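Mobile Devices, Lecture 6: Storage in the Phone and Outside the Phone
Notes for students, version of 7 Dec 2024

Please read these notes before the lab. The slides contain only the diagrams, and the explanations are in this text.

1. What we mean by storage

When a seller writes that a phone has a certain storage, he speaks about the flash chip which is soldered on the main board. It is not the same as memory (RAM). In the test of August many students mixed these two words, so I repeat it: RAM loses its content when the power is off, flash keeps it.

The user never receives the full number from the box. One part is taken by the system, one part by the recovery partition, and a small part is kept by the controller for replacing bad blocks. In our lab phone, the Plekine, the system and the preinstalled apps take 16 GB. You can check this in Settings, but the number there is rounded, and two phones of the same model can show different values after an update.

2. Blocks and pages

Flash is read and written in pages, but it is erased only in blocks, and one block holds many pages. This is the reason why a nearly full phone becomes slow. The controller must first move the valid pages to another place, then erase the block, and only then write the new data.
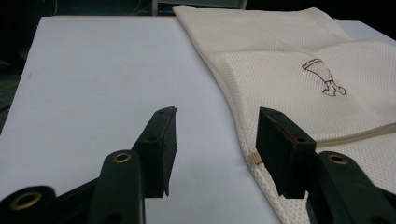 Wear leveling is the second duty of the controller. Every block survives a limited number of erase cycles, and if the same block is used all the time, it will die early. So the controller keeps a table which translates the logical address into the physical one. Think of a mesh laundry bag with its grid of tiny diamond-shaped openings: if all the weight pulls always on the same few threads, these threads break first, and the rest of the mesh is still like new. The controller spreads the load over the whole grid. The comparison is not perfect, because a thread does not need to be erased, but for the exam it is enough that you understand the idea.

3. The card slot

A removable card has its own controller, and its quality differs very much between cards. The phone cannot repair a weak controller by software. There are two ways to use the card:

Portable mode. The card is formatted with a common file system and can be read in a computer. Photos and music go here. Apps usually stay in the phone.

Adopted mode. The card is encrypted and joined to the internal storage. It can be read only in this one phone. If you take it out, the apps that live on it will not start.

In the lab we compare two cards, the Drutance and the Nivov. Our results for sequential writing were 70 MB/s for the first and 20 MB/s for the second. For copying a film this difference is easy to feel. For apps it is more important to look at random writing with small files, and this you will measure by yourself in task 2.

Do not use adopted mode with the Nivov card. Last year one group did it and had to reset the phone in the middle of the lab.

4. Why many phones have no slot

Students ask me about this every year. The manufacturers mention water protection, space on the board, and speed. Price policy also plays a role, as the version with bigger storage is sold with a good margin. I ask you to form your own opinion, but in the report please separate the technical arguments from the commercial ones.

5. Before the lab

Charge the phone to at least 70 percent. The measuring program stops when the battery saver is on.
Make a copy of everything on the card. Formatting deletes all.
Write down the free space before and after each test.
Run each test 2 times and give both values, also when they are different.

Reports without both values will be returned for correction. The form for the report is in the course folder, under the same number as this lecture.

Yáñez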